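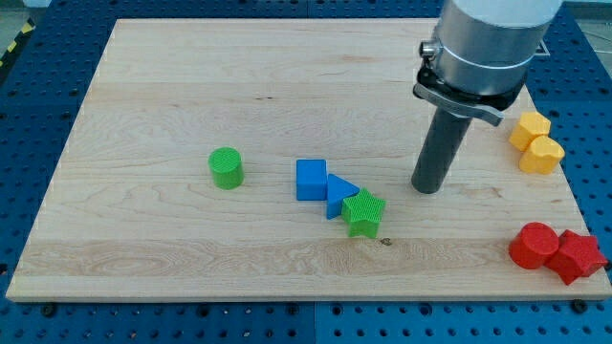
Tablero de madera clara sobre la mesa azul perforada del taller Gorura.

Preguntas frecuentes sobre tableros y mesas perforadas

¿Por qué os gustan tanto las maderas claras?
¡Por la veta! En una pieza pálida se aprecia todo: las líneas largas, los remolinos, las franjas onduladas que aparecen donde menos las esperas. Archana Sandhu, que lleva los cursos de Gorura, puede pasarse media tarde eligiendo qué cara va arriba.

¿Necesito una mesa perforada para empezar?
No, una mesa firme y plana sirve perfectamente. Eso sí, cuando pruebas una con agujeros en cuadrícula cuesta volver atrás — pones un tope donde te hace falta y a seguir.

¿Cómo evito que el tablero se mueva?
Con topes o tornillos junto a los bordes, sin apretar tanto que marquen la madera. Empuja con la mano desde los cuatro lados antes de trabajar.

¿En qué dirección se lija?
Siempre siguiendo la veta, con pasadas largas. Donde el dibujo se vuelve ondulado conviene ir con mano ligera y grano fino.

¿Cuánto dura el curso de iniciación?
Son dos sesiones de casi 15 horas en total, repartidas en un fin de semana. El próximo grupo sale en octubre y tiene 14 plazas.

¿Puedo llevar mi propio tablero?
¡Claro que sí, nos encanta ver lo que traéis! Solo pedimos que esté seco y sin clavos ni grapas.

¿Qué aceite le pongo después?
Cualquiera apto para uso alimentario si vas a cortar encima. Dos manos finas, dejando secar bien la primera, y un trapo limpio para retirar el sobrante.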